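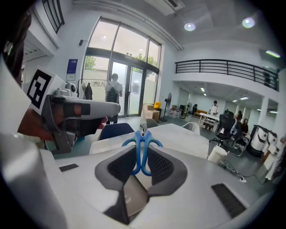
Blue scissors, with a clear plastic cup on the table beyond.

How to apply to be an on-call firefighter in Groltville

The Groltville service takes on on-call firefighters twice a year, and the next round opens in September. The steps below cover the application from the first form to the medical. Most people take four or five months to get through it.

1. Check you live or work close enough

You need to reach the station within five minutes of your pager going off, at normal road speeds. Drive the route yourself at 8 am and again in the early evening before you apply. If Weltach Bridge is on your way, allow for the lights. The service will check your address on a map, and applications from outside the area are turned down at this stage.

2. Work out your hours

The form asks for a week of availability, hour by hour. Put down only the hours you can really give. Weekday daytime cover is the hardest to find, so say clearly if you can offer it. If you would be leaving work to attend calls, you need a signed letter from your employer. A short one will do, as long as it says you may leave without notice.

3. Fill in the form

Forms are handled through the Zedico recruitment site. Set up an account, choose "on-call" and then your station. The personal statement is limited to 600 words and the box cuts off anything over that without a warning, so write it somewhere else first and paste it in. Have your driving licence and National Insurance number to hand. The site logs you out if you leave it idle – save each page as you go.

4. Train for the fitness tests

Start at least eight weeks ahead. The tests are held at the Bennani training centre and taken in this order:

Shuttle run, to the level given in your invitation letter
Ladder climb, with a leg lock
Casualty drag, walking backwards
Equipment carry
Crawl through an enclosed space in a blacked-out mask

For the run, 2000 metres at a steady pace three times a week is a sensible base, with shorter and faster work added after the first month. For the drag and the carry, work on your grip and your legs. A heavy bag in each hand up and down a flight of stairs is good practice if you have no gym nearby.

If you fail one test you can normally retake it on a later date. Failing two or more means waiting for the next round.

5. Go to the medical

Bring your glasses or contact lenses, a list of any medicines you take and the dates of past operations. Tell the doctor about old injuries, even ones that healed well. An injury that comes up later and was left off the form can end your probation.

6. Send your documents

You will be asked for proof of address, photo ID and two references. Scans must be in colour. Keep copies of everything until you have a start date in writing.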